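Two grippers, one laundry pile: Verov puts its hand-held tools to the test

The folding starts a little before eight in the morning, when the coffee is still hot and Urszula Olszewski has claimed the good stool by the door. By lunchtime she and her colleagues at Verov will have picked up, shaken out and stacked more shirts than most families get through in a season, and they will have done it all without touching a single one with their fingers.

Verov, a small company that makes hand-held grippers for teaching robots everyday chores, has spent most of June comparing two sets of fingers for its tool. One set, made in-house, is stiff and holds its shape. The other comes from a supplier called Darau and gives a little when it meets something solid, the way a fingertip does. Both fit on the same body, and both have now been through 752 folds apiece — shirts, towels, pillowcases, and a great many small socks that the team has come to regard with mixed feelings.

"You think you know how to fold a shirt," said Shewit Wako, who is leading the comparison. "Then you try it with a gripper in your hand, and you find out how much your thumb was doing for you all these years."

The idea behind the tool is a friendly one. A person holds it and does a chore at an ordinary pace, and the cameras on the gripper record what the job looks like from the hand's point of view. Those recordings are later used to train a robot arm carrying the same fingers. If the fingers are poor at pinching a hem, the arm will be poor at it too, so Wako wanted the question of fingers settled before anyone began recording in earnest. 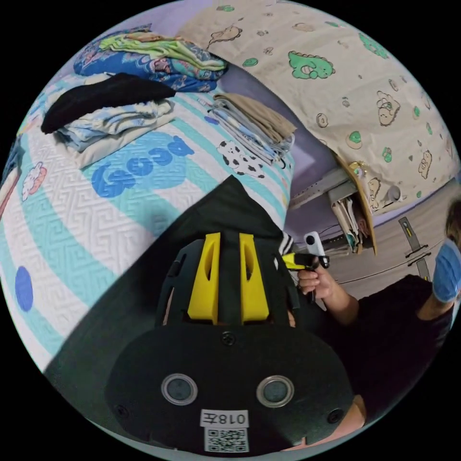 4 min read

Most of the work happens on beds, which surprised me until Wako explained it. A bed is where a lot of people do their folding, and it is also a rather difficult surface. It sinks when you press on it, and a quilt with a raised pattern will happily come up along with the sleeve you were after. The team had started out on a flat bench, where both sets of fingers did so well that there was hardly anything to choose between them. On a quilt, with piles of clothes already sitting there waiting to be bumped, the differences came out quickly.

The stiff fingers were better at single layers. They slid under the edge of a T-shirt neatly and let go of it just as neatly. The softer Darau fingers took longer to find an edge, and now and then they brought a bit of bedding along for the ride, but once they had hold of a folded stack they kept it square all the way to the pile. Bereket Fikre, who did a good share of the folding himself, put the number of dropped or spilled stacks at 33 for the stiff set. He would not give me the figure for the other one until he had checked it against the recordings, and I liked him for that.

There was the matter of tired hands, too. A gripper that feels like nothing at all for the first ten minutes can feel like a bag of groceries after two hours, and the team changed places often. Ayana Adugna, who joined Verov from the clothing trade and folds faster than anyone else in the building, asked early on for a lighter trigger spring. She got it, and the whole group has been using it ever since. (She also taught everyone a better way to do fitted sheets, though she admits the grippers have not quite caught up with her on that one.)

Wondimu Hadgu looks after the software side, a program named Seyoum that lines up the views from two grippers so that both hands can be followed through the same fold. He told me his favorite recordings are the clumsy ones, where a sleeve gets away and the person has to go back for it. An arm that has only ever watched perfect folding, he said, has no idea what to do with a sleeve that gets away.

The next round will bring in a third set of fingers from Ultura, ridged on the inside, and a plan for 300 folds on towels alone before the team goes back to mixed laundry. Wako hopes to choose one set by the end of the summer and to have an arm trying its first pillowcases soon after that. Olszewski, for her part, has asked whether the Ultura fingers could be tested on wool sweaters as well, and has offered to bring in her own.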